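The Plerkance Road Bus

The letter from Stutex came in December, and she read it standing up in the hall with her coat on. They were closing the Corkano depot. She had driven the 34 out of it for 12 years and the letter was five lines long.

She put it behind the clock and made some toast.

On the Monday she took the first bus out as usual. The heater on the lower deck had gone again and the windows ran with water. At Mercado the old man with the shopping trolley got on, and he said what he always said, that she was late, and she said what she always said, that he was early. He sat behind her and coughed as far as the hospital.

She didn't tell him. It would be in the paper soon enough, and he would have something to say about it then.

Her sister rang that night. Their mother's house had an offer on it, lower than they had wanted, and did she mind if they took it? She said she didn't. Her sister said she could at least sound as though she'd thought about it.

'I have thought about it,' she said. 'I thought about it before you rang.'

There was a silence – her sister was doing something with a saucepan – and then they talked about the boiler.

The house still had to be cleared. She went over on her day off with a roll of bags and a flask. She did the kitchen first, then the landing cupboard, where she found every bus timetable from the years before she started driving, held together with a bulldog clip. Her mother had never once got on the 34. She had walked everywhere, in all weathers, and said buses made her feel sick.

On the top one, in pencil, somebody had put a line under the 6.57. That was the first bus out, her bus, or it was later on. She looked at it for a while. It was her mother's sort of line, done with a ruler.
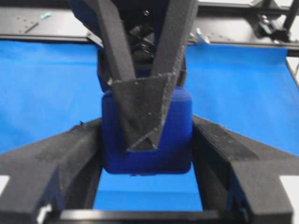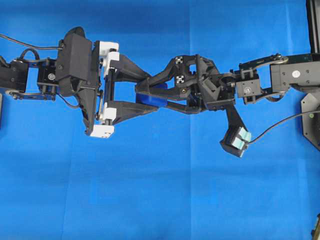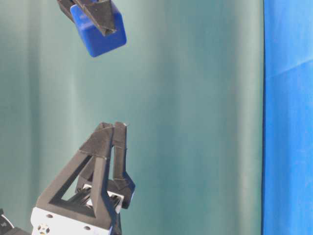
She kept the timetables and put the clip in with the kitchen things. By four it was getting dark and the electric had been turned off at the box, so she locked up and posted the key through next door, as they'd agreed.

She could have rung for a lift. She walked down to the stop on Plerkance Road and waited with the bags at her feet. The driver was one of the new ones and didn't know her. She paid the full fare, went up to the top deck and sat at the front.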